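The Little White Cabinet That Ate My Winter

I bought my first tiny storage box at a flea market in January, for no good reason except that it had a red knob and I am weak. By spring there were almost 100 little containers in my apartment on Gitside, and I had opinions about hinges.

So when I got an afternoon at a table with a few pieces I didn't own, I went straight for the clear one. I used to be a snob about acrylic (too much like the bulk candy aisle!), but up close it's lovely stuff. It picks up every bit of light in the room and throws it back at you, and you still get the wood grain coming through the walls. Put one red bead near it and you get a second, blurry pink one for free.

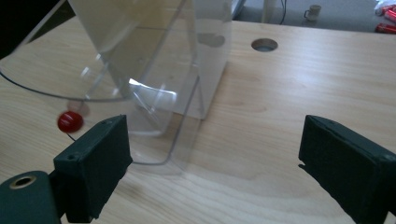
Clear acrylic, curved lip, pale wood. The bead is on a thin black string.

My friends are split on this. Half of them want to see what's in a box and half want it hidden, and I've gone back and forth so many times that I own both kinds. A clear bin with a scooped front is great for beads, buttons, the stuff you dig through. But after a week of looking at my own junk I start wanting a lid, or a door, or anything with a knob on it.

And oh, the knobs. The white piece is the one I kept coming back to, with its rounded top like a little tunnel and the low layers stacked up underneath. Three red knobs run down the front, biggest at the top, and I think that's what makes it. With white ones I'd have walked right past.

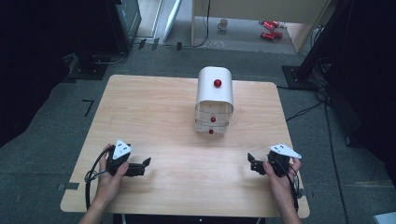 Where do the small things go?

I keep a notebook on this, under two names I gave my shelves, Asel and Kamen. Asel is for things I use every day. Kamen is for things I swear I'll use. Kamen is up to 200 items and I don't want to talk about it.

Little round things are the worst. They roll, they get under the couch, the cat takes an interest. What works for me is an open tray with thin walls, parked right in front of the closed cabinet, so anything loose has somewhere to land before I decide where it lives. 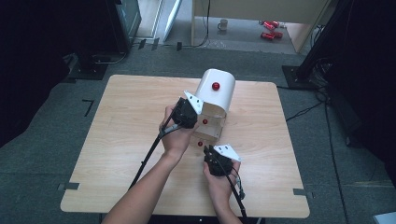 One red ball in the compartment, one still out on the table.

I've since cleared a whole shelf at home for a white cabinet with a curved top, and I'm still shopping for the right red knobs.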